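Tarkarbridge Classic Vehicle Workshop
Progress report to the Pirness Fund, second period

Prepared by Anitha Reddy

Work covered in this period: brake hydraulics on the 1950s sedans, the seal and hose trials, and the parts list for owners. Tire and wheel work was finished in the first period and isn't repeated here.

1. Brake hydraulics

The grant pays for 25 cars to be converted from single-circuit to dual-circuit master cylinders. Eight are done and back with their owners. The bracket that holds the new cylinder had to be redrawn once. The first version put the pushrod slightly off center, and the pedal came back slowly on the left-hand-drive cars. Mingxuan Pan moved the two upper bolt holes and made the slot for the clevis longer. All eight cars now have the second version, including the two that went out with the first.

We had planned to reuse the original steel lines wherever they passed a pressure check. Most were pitted under the clips, so we now replace the full run from the cylinder to the rear axle. It adds half a day per car and is the main reason we're behind the schedule in the proposal.

2. Fluid and seal trials

Owners keep asking whether they can switch to silicone fluid when the new cylinder goes in. We've told them to stay with glycol-based fluid until the seal trials are complete. Rubber cups from three suppliers are being soaked in each fluid and measured for swelling. The cups from Prerov have held their size best so far. One of the other two sets went soft at the lip and we've stopped fitting it.
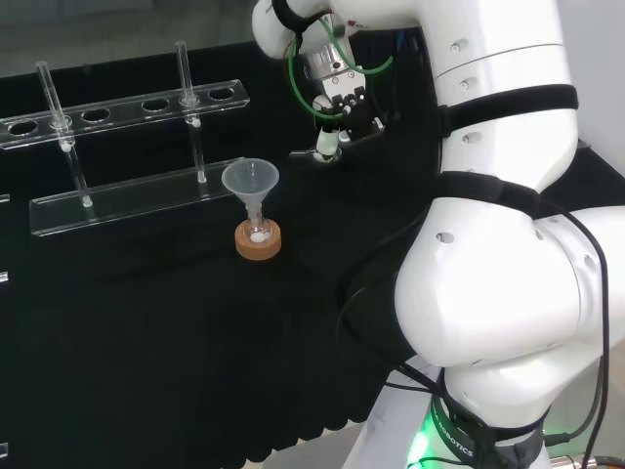
Test tubes in their rack, with the funnel in front.

Ximeng Cai keeps the trial records. The soak runs for 45 days in each fluid, and the silicone half started late because the second order of cups came in the wrong bore size. The supplier replaced them at no charge. We expect full results in April and will send the table separately.

3. Hoses

Flexible hoses have been the easy part. The front hoses are a standard length and thread, and we buy them ready made. The rear hose has to be made up, as the original fitting is no longer sold. Zhong makes these for us in small batches. We ask for a slightly longer hose than the factory one so it doesn't pull tight when the axle drops on a lift. 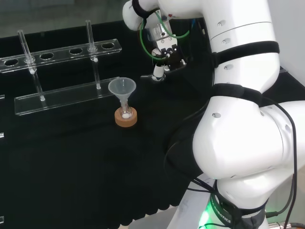
The robot arm over the black tabletop.

4. Spending

Spending on parts is $2000 over the budget line, nearly all of it steel line and fittings. Labor is under budget by more than that, so we ask to move the difference across. No new money is requested.

5. Owner feedback

Pedal feel is the most common comment. Owners report a firmer pedal and slightly more travel before the rear brakes bite.

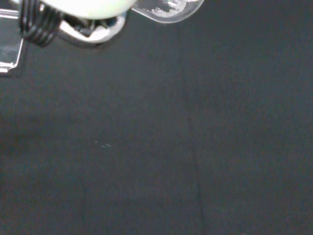

Suqin Yin wrote that the pedal on her sedan is much better than before, but that the fluid reservoir now sits so close to the steering column that she can't get the cap off without a short wrench, and she would like that looked at before more cars are done.

Mingxuan is drawing a remote reservoir that mounts on the inner fender. It will be offered on the remaining cars and to anyone already converted.

6. Next period

Finish the silicone soak. Fit the remote reservoir to one car and check it for leaks. Send the draft parts list to Baoshan Shen for review, with the thread sizes for the rear hose added.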